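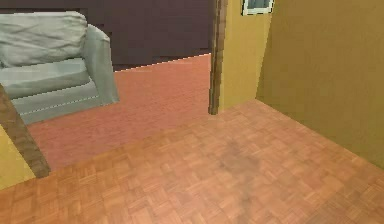 Joyce Massawe said I should post this before the details went fuzzy, and she told me the open day at Skorkbridge made more sense to her once she stopped waiting for a robot to roll out.

Making sense of the home robot open day
Posted by Kazimiera Ostrowski

Hello all! I went to the November open day with my two grandsons and we had a lovely time, but I came home with more questions than I took. Most of it was on screens, a computer-made house you go through room by room, parquet and pink carpet and all. They called the program Usen. Why spend so long in a pretend house when the robot has to work in a real one? And what is it meant to be learning in a room with hardly anything in it?
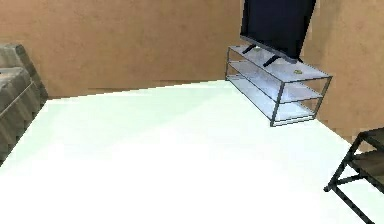 TV corner, with the little yellowish thing on the top shelf

Renzo Valentini

Glad you went! I was at the 3 o'clock session, and the way it was put to us is that a practice house can be rearranged overnight – they said they had 800 layouts – and if the machine drives into the sofa, well, no harm done and you start again. I liked the glassy shelves under the TV myself. The young woman at our screen said see-through furniture gives real sensors a lot of trouble, so it's nice to try it out on the computer first.

As for the bare rooms, I asked the same thing (my wife was tugging my sleeve by then, we had a bus). Small items on the floor are part of the exercise. The robot has to notice them and decide whether to go around or pick up, and a plain room is a fair place to begin.

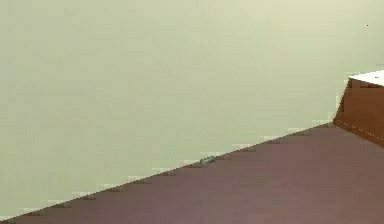 Small grayish-blue item by the wall. Your guess is as good as mine

Sevim Öztürkmen

its cheaper. thats the whole answer

Cengiz Saraç

Cheaper, yes, but I'd add doorways. We watched nine runs in our group and the talk kept coming back to getting from one room to the next, with the floor changing color and a door standing open in the way. Ask to see the hallway if you go again, and bring the boys, they let children steer for five minutes at the end.

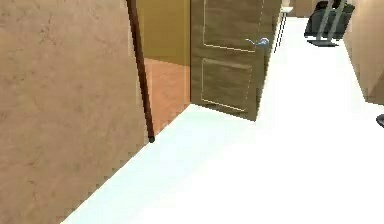 Hallway, white floor meeting orange at the doorway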